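Why Do Kitchen Counters Come in Different Materials?

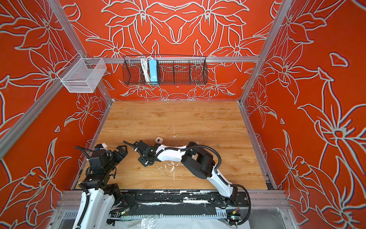
A light wooden top with a wire basket hanging at the back.

A kitchen counter has a hard job. People chop food near it, set heavy bowls on it and spill juice on it. The material has to stand up to all of that for years.

Stone

Granite is a rock that formed deep underground when melted rock cooled very slowly. The slow cooling gave crystals time to grow, and those crystals are the speckles you see in a granite counter. Workers cut a big block into flat pieces called slabs. Many kitchen slabs are 3 centimeters thick, and they are heavy.

Granite has tiny holes in it called pores. Oil and juice can soak into them and leave a stain. To stop this, people wipe on a liquid called sealer.

Wood

Wood is softer than stone. A knife leaves marks in it, but the marks can be sanded away. Sanding means rubbing the wood with rough paper until it is smooth again. Wood also swells a little when it takes in water and shrinks when it dries. Rubbing oil into the wood helps keep water out.

Laminate

Laminate is made from layers of paper and a kind of glue called resin. The layers are pressed together with heat and then stuck onto a board. The top paper can be printed with any pattern, even one that looks like stone. Laminate costs less than granite, but a hot pan can damage it.

Try it yourself

You need a scrap of bare wood, some cooking oil and a spoon.
1. Rub oil on one half of the wood and leave it overnight.
2. Put one drop of water on each half.
3. Wait 30 minutes and look at both drops.

Which side soaked up more water?

Words to know
Slab: a wide, flat piece of stone.
Pore: a very small hole.
Resin: a sticky material that turns hard.

Written by Hugo Marty for Panley Young Builders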